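Fasten update: holding the strip while the cable moves

The Fasten project at Eltura has finished its first full evaluation of two-arm cable handling at the Clallside bench. The main result concerns how the policy is trained to divide the work between the arms. With a small change to the training loss, failures in which the power strip shifts under the plug fell from 16 to two in matched sets of 80 trials. The policy network, the sensors and the amount of training data were the same in both sets.

The task is to disconnect and reconnect a phone charging cable with one end in the phone and the other in a power strip on the tabletop. Neither the phone nor the strip is fixed down. Pulling a plug from a socket takes enough force to drag the strip, so one arm has to brace it or bring it back to a usable position. The phone end needs less force but tighter alignment, and a phone that turns even slightly during insertion will usually turn further on the second attempt.

Our earlier policy treated both arms as a single output vector. Given the current camera views and joint positions, it predicted a short sequence of joint targets for the left and right arms together, with equal weight on every joint at every step. It learned large motions well. It did poorly at holding still. During bracing, the correct output for one arm is very close to its present position, and small errors there add little to the average loss even when they matter a great deal to the outcome. In playback the bracing gripper drifted outward over a second or so, lost contact, and the strip followed the plug.

The revised method, which we have been calling Jafri weighting after the workshop where it was first tried, adds a per-arm contact term. Each demonstration is divided into free motion and contact using motor current and joint velocity. An arm that draws sustained current while hardly moving is marked as bracing. During those intervals the loss on that arm's joints is scaled up, and a second term penalizes any change in predicted gripper position between neighboring steps. The labels are used only in training. At run time the policy receives no contact signal and has to infer the condition from images and joint state, as before.

Training used over 400 teleoperated demonstrations. Operators were asked to vary the position and heading of the phone, the orientation of the strip and the amount of slack in the cable. Slack turned out to be the hardest of these to vary well. Left alone, operators tend to lay a cable in the same loose curve each time, and an early model trained on such data did badly whenever the cable crossed itself. We now have the operator drop the cable from a fixed height before each demonstration and accept whatever shape results, except when it lies outside the reach of both arms.

Evaluation used starting layouts that were not in the training data. The same list of layouts was run with the old loss and with the new one, in mixed order, and the person scoring the trials was not told which policy was loaded. A trial was scored as a strip failure if the strip moved far enough that the plug could not be reached or reseated without help. Other failures were logged separately.

Those other failures did not improve. The most frequent is misalignment at the phone port, where the gripper fingers cover much of the connector from the wrist camera's point of view during the last part of the approach. The new loss gives no help with a connector that cannot be seen. There is also a mild cost in speed. The bracing arm tends to release late, and the policy sometimes waits at the end of a successful insertion before it moves on. We could shorten the wait by reducing the smoothness penalty, but in a short test strip movement began to reappear, so the penalty was left at its original value.

Two checks were made on the explanation. In the first, the contact labels were shuffled between demonstrations while the overall share of bracing time was kept constant. The benefit disappeared, which suggests that the timing of the extra weight matters and that general smoothing is not the cause. In the second, the current threshold was raised and lowered over a moderate range. Results were stable until the threshold was low enough to label slow free motion as contact, at which point both arms became hesitant during reaching.

The method has clear limits. It assumes that bracing looks like high current and low velocity, and this will not hold for tasks in which the supporting arm must give way or follow the object. It has been tested on a single bench with one type of arm. Different plugs and sockets with a looser or tighter fit may need the threshold set again.

Work planned through December covers a change of wrist camera angle for the phone port and a set of demonstrations in which the arms exchange roles partway through. The labeling script will be shared with the other Eltura groups once the current log format is settled. Groups that record joint position only will not be able to use it without adding motor current to their logs.

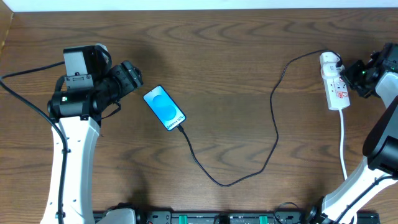 Javiera Benítez

Bench layout with a Galaxy S25 and its charging cable on the table, the left gripper pointed toward the phone and the right gripper close against the power strip.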